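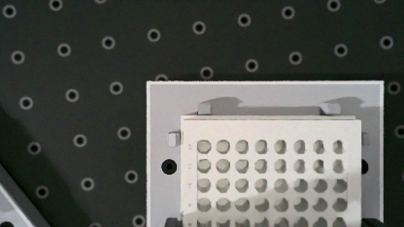 Someone in the comments on a sample shop's page said a new perfume has to sit in a dark drawer for a month before you judge it. Is that a real thing?

vetivermornings
Tue 10 December

So I finally bought a full bottle of Min, the fig and cedar one from Giteo, after wearing through two samples of it over the spring. I loved those samples. Green and milky at the start, then a dry woody thing that hung around on my scarf until the next day. I paid more for this bottle than I've ever paid for anything that goes on my neck, and when I sprayed it on Saturday it was sharp, kind of boozy, and gone by lunch. The fig is in there but it's way in the back.

I went looking for reviews and found that comment, and then a bunch of people agreeing with it (and a bunch calling it nonsense). I've still got a few drops of the old sample, which I opened in April, and next to the bottle it smells rounder and sweeter. The batch code on my box is 3907, if that means anything to anyone. Do I wait, or do I send it back while I can? The return window is pretty short and they won't take it if I've used much.

12 comments

tonkabeanfeelings

Ok, a few things going on here, and I went through nearly the same thing with a Treker iris a while back!

First, your old sample is not a fair match. Once a little vial has been opened and is mostly air, the top notes fade and what's left is the heavier stuff, so of course it smells rounder. You probably fell for Min in a slightly aged state. Second, the first few sprays out of any new bottle can come out harsh. I always do three or four into the sink before I wear it.

As for the month in the drawer, I'd say it's half true. I do think some of mine got softer after being opened and left alone, but I've never had one turn into a different perfume. If the fig is missing now I wouldn't bet the price of a bottle on it showing up in January. What I'd do is spray it on paper and on your arm, then smell both at ten minutes and again after dinner. Don't keep sniffing in between, your nose just gives up. And if you've been wearing it every day you may have gone a bit blind to it, so ask somebody else if they can still smell it at lunch.

Also, cold dry weather eats perfume on me. Unscented lotion first helps a ton.

If it's still wrong after a couple of days, write to the shop before the window closes. Mention the batch code and say you're comparing it to a sample. The worst they can say is no.

27 helpful

ambergrump

Drawer thing is a myth, return it. Perfume is already rested at the factory before they bottle it.

3 helpful

pearskinandsmoke

I wouldn't go quite that far, but yes, makers do let it sit before bottling. I have a 2nd bottle of Min that I got at the shop in Tiltasberg and it was loud and boozy for the first week too. I like it fine now. Could be the bottle, could be that I got used to it. Keep it out of the bathroom either way, mine lives in the closet with the sweaters.

8 helpful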